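双臂仿真里怎么比较两种夹爪：从开门任务说起

作者：Yaryna Derkach

上一篇写完相机标定以后，收到不少来信，问得最多的是同一件事：手头有两款夹爪，想在仿真里先比一比再决定买哪一款，到底该怎么比？我自己也在这上面绕过不少弯路，所以这一篇慢慢讲，您泡杯茶，边看边做就好。

我们组用的仿真环境叫 Hikura，控制器是 Temba。您用别的也没关系，步骤大同小异，菜单名字不一样而已。

一、先选任务，再选夹爪

很多朋友一上来就把夹爪模型装好，对着一个方块抓来抓去，抓了一下午，两款都抓得起来，于是什么也没比出来。方块太好说话了！我的建议是挑一个会让夹爪为难的动作。开门就很合适：门把手细，位置偏，手指要伸到把手旁边，还不能碰着门板，压下去以后又得跟着门走一段弧线。哪款夹爪手指太厚、哪款侧向刚度不够，几个回合就看出来了。

二、两只手装不一样的夹爪

双臂机器人有个便利，可以一边装一款。我习惯左臂装块状手指的平行夹爪，右臂装细长尖指的那款，同一个房间、同一套光照、同一份控制参数，省得来回换模型。装的时候请留意三处：

工具中心点要分别重新设。尖指的中心点比块状手指靠前，沿用旧值的话，手指会直直戳进门板里。

质量和惯量要按各自的模型填，别偷懒复制。Njoroge Ondieki 帮我查过一个抖动问题，查了两个晚上，最后发现就是右腕的惯量还留着左腕的数。

手指的碰撞体尽量用凸分解，不要用一个大包围盒。包围盒会把尖指“吹胖”，那它的优点就全没了。

三、摆放房间里的东西

房间不必豪华，但也别太空。门附近放一个台面，上面摆些日常物件，这样一只手去够门把手的时候，另一只手就得在杂物跟前待着，不能乱挥。双臂之间互相牵扯的毛病，往往是在这种时候冒出来的。我见过右臂刚一伸长，身体补偿了一下，左手就把东西扫下去了，心疼归心疼，好在是仿真。 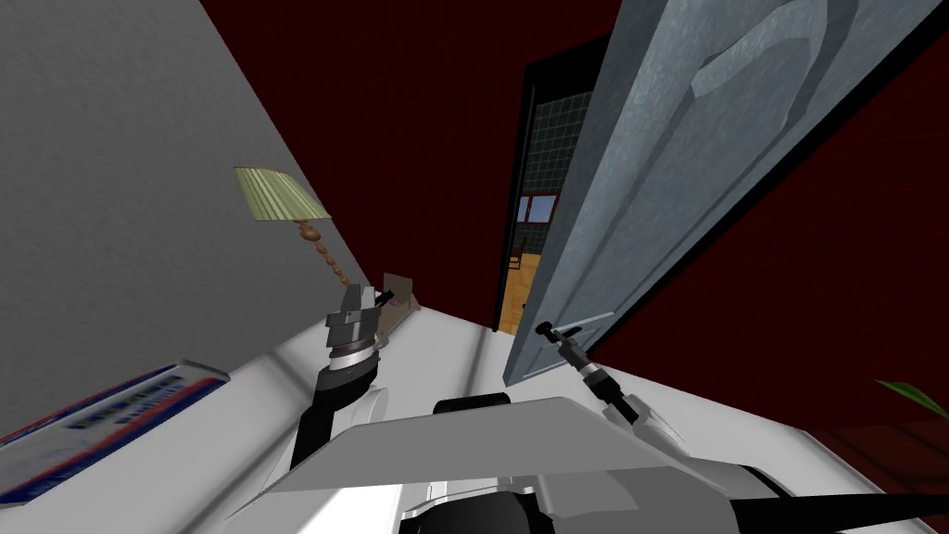
物件的摩擦系数建议先统一，等流程跑通了再一个个调。一开始就每样都细调，出了问题您会不知道该怪谁。纸盒一类的轻东西，质量别填得太小，否则夹爪轻轻一蹭它就飞出去，看着热闹，数据却没法用。

四、接近姿态要慢慢试

打开 Temba 的路径面板，在把手旁边设一个预接近点，离门板留出 22 毫米。先让手指走到这里停住，从几个方向转着看一看，确认没有穿模，再往前走。尖指可以从把手下方斜着进去，块状手指多半要把手腕转一个角度才合适。这两条路径请分开存，不要勉强共用一条。共用路径看起来公平，其实是让其中一款吃亏，因为它总有一款走得别扭。

至于把手的转动阻尼，Leandro Llorente 喜欢设得很轻，我喜欢重一点，为这个我们争过好几回。现在的折中办法是轻、重两档都跑，分开记录。

五、跑多少次才算数

每款夹爪、每档阻尼，我跑 200 次，每次把机器人底座的初始位置随机挪一点点。次数太少，碰巧的成分太大；再往上加，我们那台老工作站就要跑到半夜去了。六月那一轮连调试在内一共存下 1,632 条记录，整理的时候真是头大，所以请您从第一条开始就把文件名起规矩：夹爪代号、阻尼档、随机种子，按这个顺序写，日后会感谢自己的。

记录里至少留下这几项：手指首次接触把手的时刻、接触力峰值、把手转到底时手指滑移了多少、另一只手末端的最大偏移。最后这一项常常有人漏掉，可是对双臂来说它特别要紧。

六、看结果的时候

先别急着看成功率。成功率接近的两款夹爪，失败的样子可能完全不同：一款是够不着，一款是够着了又滑脱。够不着多半能靠改路径解决，滑脱就要考虑换指面材料或者加大夹持力了。我会先挑 11 条失败的记录，从头到尾慢放一遍，边看边记，看完心里基本就有数了。这一步很费眼睛，但我觉得比什么图表都管用。

如果您用的是 Skirance 的旧版插件，慢放时接触力的箭头会晚一帧，导出前请在设置里勾上“同步显示”。新版已经默认勾好了。

七、换过来再跑一遍

最后还有一步，请千万别省：把左右两只夹爪对调，门的开向也镜像过来，全部重跑。左右臂的关节限位未必完全对称，不对调的话，您比较的可能是手臂而已。Jeptoo Ndung'u 第一次听我讲这一条时嫌麻烦，后来她自己那组数据对调前后差了一大截，现在她催别人催得比我还勤呢。

场景文件和记录表的模板放在本站下载页，有问题欢迎在下面留言，我一般晚上八点以后回复。下一篇打算写写腕部相机该装在夹爪的哪一侧。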